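Call for participants: people who doubt household grippers

Vandley is looking for paid testers to help compare grippers and controllers in a furnished sitting room. Sessions start in December. No background in robotics is needed, and we would sooner have people who have been let down by a gadget or two.

Why we are asking

Most of the claims made for home robots come from tidy benches with good light and a person just out of shot who knows which cup is the easy one. We have sat through plenty of those demonstrations and come away with very little we could use. Our test room has a patterned sofa, shiny dark tables, cables where people leave cables and furniture that gets in the way. 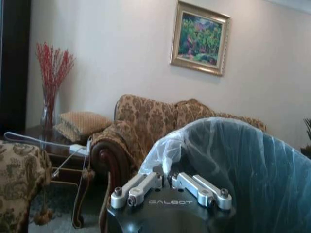
Two controllers are being compared. Rorum is the older one, slow and fairly dull. Tanine is newer and its makers say it copes better with clutter. We have logged 838 attempts with the first and 555 with the second, which is not enough to say much, and all of them were run by our own staff, who have their favourites. That is the main reason for bringing in outsiders.

What you would do

You will steer the arm for part of each session, working from the wrist camera view alone, and for the rest you will watch recorded attempts and mark them. The marking sheet asks whether you would have been happy with the result in your own home. "Nearly" counts as a fail.

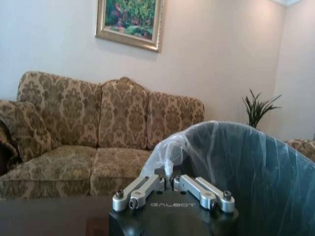

You will not be told which controller is running. Please don't try to guess from the way the arm moves, and if you do guess, write it down so that we can leave that session out. A second gripper, the Vasconcelos, joins the comparison later on if it arrives in working order. We have been promised it before.

Small things on a table are where we expect most of the arguments. A polished top gives back a reflection of whatever stands behind it, and we do not yet know how far that upsets either controller. Anyone who tells you they do know should be asked for their numbers.
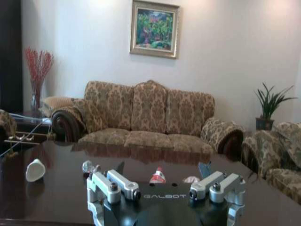
Who can apply

Adults with normal or corrected eyesight who can sit at a screen for 60 minutes at a stretch. You should be able to follow a written procedure and to say so plainly when it makes no sense. People who work for a robot maker, or who own shares in one, are not eligible. Left-handed applicants are welcome - our present group has hardly any.

Pay and hours

Testers are paid by the session, with travel on top. Sessions run in the morning and afternoon, with Wednesday kept free for repairs. If the arm breaks down while you are here you are paid in full.

What we can't promise

The work is repetitive. You may watch the same reach many times and see no difference. The results will be published whichever way they fall, including if they show that neither controller is worth the money.
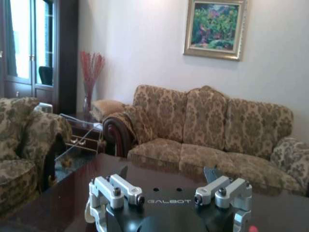
How to apply

Write to Arwel Landeg at Vandley with a short note about yourself and the times you could come in. No CV, please. Tell us about one household machine that did less than it said it would, and how you found out.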